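14 shares | 2 comments

Monday, July 8, 2019
Jeanine Timmermans, Tolera Dinsa and Luuk De Bruijn

3. Layout of the Interior and Order of Removal

3.1 Access to the board

Retired office desktops reach the Skendine depot with their side panels on. The 69 units in this study were drawn from a single June delivery and were opened before any part was scored. We define access as the clear space available above a component once the side panel is off, measured normal to the board. Memory slots score well on this measure. The latches at the slot ends can be reached from above, and the channels give a clear line for pulling a module straight out.
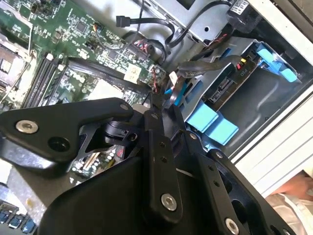 Thin wires are a different matter. Front panel leads and similar small connectors add little mass, but they cross the space a worker needs and are easily torn from the header. Van Damme and Segers, working with the earlier Jidlow set, left these leads out of their step count. We include them, and our totals are higher than theirs for that reason.

3.2 Socket and chipset area

The processor socket was treated as a separate zone. A lifted retention frame leaves the contact area exposed, and a dropped screw at this stage can end the resale value of the board. The chipset heatsink was left in place on every unit. Its fins take up space near the center of the board but do not block the slots or the socket.
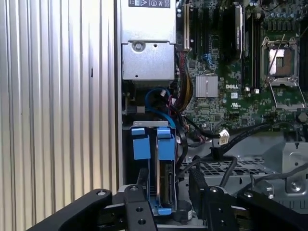
Figure 4. Interior of a chassis with a Dell motherboard. The CPU socket is empty and its retention frame is open; the finned chipset heatsink is at the center of the board.

Socket condition was recorded on a two-point scale, clean or damaged. Pins were inspected under a bench magnifier before the board was logged. Boards with any bent contact went to the De Graaf materials stream and were not tested further.

3.3 Position of the chassis

All removal steps were carried out with the tower on its side. In the upright position the board is vertical, and cards and cables tend to sag toward the worker as fasteners are released. Laying the case down removes this problem at the cost of bench area. The slotted bench rails allow stops to be set against the chassis where it tends to slide.

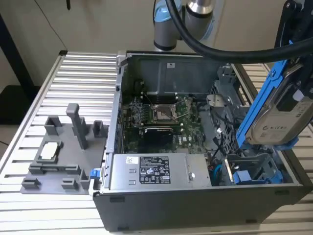
Figure 5. Tower on its side on the slotted aluminum surface, side panel removed. The power supply runs along the lower half of the chassis and the perforated drive cage is at the right.

The power supply is the largest single part inside the case, and its label was transcribed before removal. Across the delivery we logged 3,825 separate handling steps, roughly half of them involving a cable or a connector. Screws were counted as one step each, including those that had to be turned by hand after the driver slipped.

3.4 Drives

Drives held in plastic caddies were removed with the caddy attached and separated later at a second station.

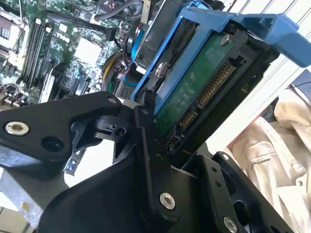
Separation was timed on its own and is reported in Section 4. Serial numbers were read at the second station and matched to the chassis record in the Cakside inventory file. Two drives could not be matched and were excluded from the timing data, although their caddies were kept in the plastics total.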